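Wood Finishing 1, Handout 4
Karkano Evening Workshops, 9 Aug 2021

**Why wood moves**

Wood takes in moisture from damp air and gives it up in dry air. As it does, it swells and shrinks. Most of that movement is across the grain. Movement along the length of a board is small enough to ignore in furniture work.

A finish slows this exchange but does not stop it. Coat both faces of a solid top, including the one no customer will see. If only one face is sealed, the two sides change at different speeds and the board can cup.

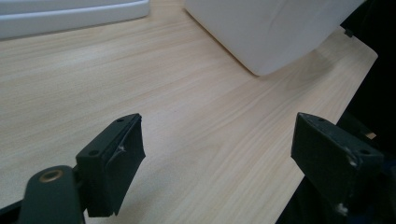
Does a thicker coat give better protection?

Only up to a point. Heavy coats of varnish dry slowly, sag on upright surfaces and stay soft underneath. Several thin coats are easier to control.

**Sanding before the first coat**

Work with the grain. Scratches that run across it may be hard to spot on bare wood and will show up once stain goes on. Vacuum between grits – a stray coarse grain will leave marks under the finer paper.
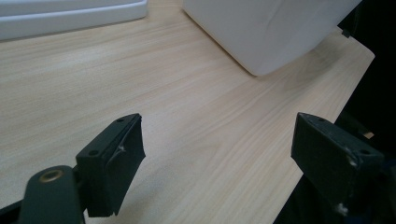

Stop at 200 for varnish. Going finer closes the surface and the first coat may not grip well. Oil is more forgiving.

**Oil or varnish**

Oil soaks in, is easy to repair and needs renewing. Wipe off the extra after 10 minutes. Varnish forms a film on the surface and stands up better to water, but a deep scratch usually means sanding back the whole panel.

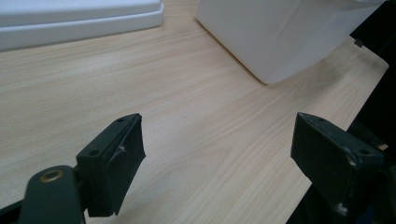
Film finishes also need time between coats. Follow the label on the can, and allow longer in August if the shop is humid. Oily rags can catch fire by themselves. Lay them flat outdoors to dry, or put them in the metal can of water by the door.

For next time: read the Filadard booklet, section 4, and bring one sanded offcut.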